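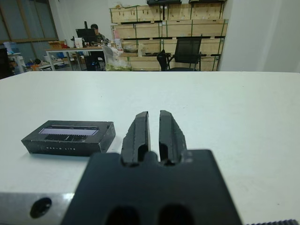
Re: [irkstead-sourdough] starter gone flat after the move

Hi Tyson and all,

Oh, I feel for you! We moved from Kennedy to Irkstead six years back and my starter sulked for most of February. I was ready to pitch it, and my sister talked me out of it over the phone while I stood there with the lid off.

Tyson Lemieux wrote:
> Hi everybody. I've had this starter since college and it always
> doubled by lunchtime. We're in the new place now and it barely
> moves. Same flour, same jar, same spoon even. It smells kind of
> like nail polish in the morning. I feed it once a day before work,
> equal parts by weight. Kitchen is colder than the old one. Is it
> dead? Should I start over? Also does anybody have a good rye
> recipe that isn't a brick

It isn't dead. The nail polish smell is a hungry starter, mine does it every time I go away for a weekend. I'd go to twice a day for a while, morning and bedtime, and give it a bigger meal than you have been. I do 15 grams of old starter to 40 of flour and 40 of water (I know, some of you will say that's stingy on the starter, we had that fight already). Use water that's a little warm to your finger, not hot.

Then find it a better spot. Mine lives in the oven with only the light on, and I tape a note over the knob after what happened with the first jar. The top of the fridge worked in the old house but the new fridge doesn't give off any heat up there at all, so check with your hand before you trust it.

One more thing, is your tap water different now? Ours in Irkstead smells like a swimming pool some mornings. I fill a pitcher at night and leave it on the counter. Couldn't swear that it helps, but I've kept doing it and the bread's been good.

A spoonful of whole rye in each feeding perks it up too. I get the Grovinex stone ground in the big bag and split it with my neighbor, and it keeps fine in the freezer.

As for rye that isn't a brick, I do 42 percent rye and the rest bread flour, and I bake it in a loaf pan so it can't slump on me. It's sticky, awful stuff to handle, so wet your hands and don't add more flour. And leave it wrapped in a towel until the next day before you slice it! I never manage that part and the middle is always gummy. I'll type up the full recipe when I find the card, I think it's stuck inside the Christmas cookie book.

Let us know how it's doing in a week or so.

Lorraine Harawira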